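Visit notes: Skedateck open afternoon, Plilham

Skedateck opened its Plilham workspace to outside developers on a Sunday in November. I went for the software. The group writes the control and perception stack for a two-arm garment folding cell, and the invitation promised access to the code as well as the hardware.

The stack is split into 3 processes. The first collects camera frames and joint states and puts a timestamp on each. The second runs the learned policy. The third, called Tipoki, sends position targets to the servos and is the only one allowed to talk to the bus. They exchange messages through shared memory, so a crash in the policy process leaves Tipoki holding the last valid pose until an operator clears the fault.

The policy emits a block of 31 joint targets for both arms at once. When a new block arrives before the old one is finished, Tipoki blends the overlap with a linear ramp. Earlier versions switched over immediately, and the log plots from that period show a step in the elbow joints at every handover. Both arms are commanded from one clock. The team tried separate clocks for a while and gave up after the drift between left and right became visible in the fold line. 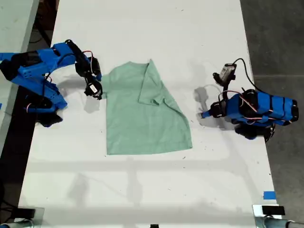

Digby Paewai objected to the linear ramp. In his view it averages two plans that may disagree about which part of the shirt to take, and the mean of two good grasp points can easily be bare table. He would sooner discard the new block if it differs too much from the old one and ask the policy again. The answer was that a disagreement check exists in a branch and has not been merged, as the threshold behaves differently for sleeves and hems.

The training set stands at 3,000 demonstrations, all on T-shirts. Each episode is stored with raw frames, commanded positions and measured positions. Keeping the last two apart matters for grasping. When the fingers close on cloth the measured opening stops short of the command, and the size of that gap is the only contact signal the software has. There is no force sensor.

Perception has no explicit garment model. An older version estimated corner keypoints and passed them to a scripted planner, and it still runs as a baseline. It does well on a flat shirt. Once a sleeve is folded over the body, the keypoints jump between layers from one frame to the next and the planner stops. 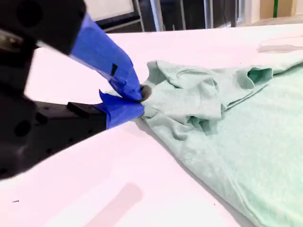
The review tool, Dirkness, was the part I would most like to have at my own desk. It lines up camera streams with the joint traces and lets the user scrub through an episode. Any span can be tagged, and the tags go back into the training filter. A search for grasps where the measured gap closed before the lift returned 700 spans in a couple of seconds.

Two weak points. Camera calibration is still a manual script with paths written into it, and the config files for the left and right arms are separate copies that have to be edited together. Both are on the issue list. The message definitions and the Tipoki source can be read on request; the policy weights cannot.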